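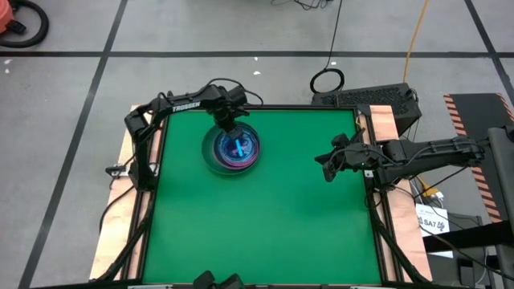 Square green mat in a black frame, with a clear round bowl near the top centre.

Work mats and bowls: frequently asked questions

Maintained by Branwen Mathias, Edinora product support. Last revised in November.

Which mats does this page cover?
The Yakubu range of square work mats, in both thicknesses, and the Hulo clear bowls sold to go with them. Rectangular mats have their own page, as the corner fixings are different.

What is the difference between the two thicknesses?
The 2 mm mat is intended for surfaces that are already flat and rigid. The 4 mm mat has more give and is the better choice over boards with a joint or a small step between them. Both have the same top face and are cleaned in the same way.

Can the mat be used without a frame?
Yes, on a level table. Without a frame, the 2 mm mat may creep if heavy items are dragged across it. Corner pads (sold in packs) reduce this. The 4 mm mat normally stays in place under its own weight.

How do I measure for a mat that sits inside a frame?
Measure the inside opening on all four sides, at the height where the mat will rest. Do not use the outside size of the frame. If opposite sides differ, order to the smaller figure. A mat cut too large will lift in the middle, and this cannot be corrected by weighting it.

The frame stands on two boards. Do they need to be the same height?
They do. Check with a spirit level across both boards before the mat goes in, then again from front to back. Pack the lower board along its full length. Packing under one corner only will twist the frame.

My mat arrived rolled and will not lie flat.
Unroll it face down and leave it overnight at room temperature. Turn it over the next morning. If the edges are still raised, repeat once. Do not use an iron or a hairdryer. Heat marks are not covered by the guarantee.

Why is green the standard colour?
It is a mid-tone, so both pale and dark items can be picked out against it. Pink, purple and bright blue pieces show up well. Green pieces do not, and for those we supply a grey mat to order.

One part of my mat looks lighter than the rest. Is it faded?
Check the lighting first. A smooth top face will look lighter where light falls across it. Turn the mat through a quarter turn. If the light patch stays where it was in the room, the mat is sound. If the patch moves with the mat, send us a picture taken in daylight.

Why are the bowls clear?
So that the contents can be seen from the side as well as from above. The drawback is that a clear rim picks up the colour of whatever it stands on. On a green mat the rim will look partly green. This is reflection and does not indicate staining.

Where should the bowl stand?
Towards the back of the mat, close to the centre line. This leaves the front free for laying pieces out and keeps the bowl within reach from either side. Avoid the corners, where it is more likely to be caught by a sleeve.

How full should a bowl be?
Keep soft or loose contents below the rim. Longer items may be laid at an angle across the inside, provided that they do not tip the bowl when lifted out.

How are the mats tested?
Sample mats from each batch are wiped and flexed at our Gredavport workshop. The last sample completed 2,362 wipe cycles before a change in the top face was recorded. Csaba Csonka keeps the test sheets and can send a copy on request. Please quote the batch number printed on the delivery note.

How do I clean the mat?
Use a soft cloth, lukewarm water and a little washing-up liquid. Lift the mat out of the frame first so that water does not collect along the inner edge. Dry both faces before refitting. Solvents, scouring pads and bleach will dull the surface.

How do I clean the bowl?
By hand, in warm water, with a soft sponge. Dry it with a lint-free cloth. Water marks on the rim can be removed with diluted white vinegar.

Can I cut on the mat?
No. It is a laying-out and sorting surface and will not close up after a cut. Put a separate cutting board on top.

Can I order a replacement bowl on its own?
Yes. Bowls are listed under part 121 and are sent singly or in pairs. Lids are not available.

What if my size is not listed?
Send the inside measurements in millimetres, with a note of the thickness required. Made-to-measure mats cannot be returned unless faulty.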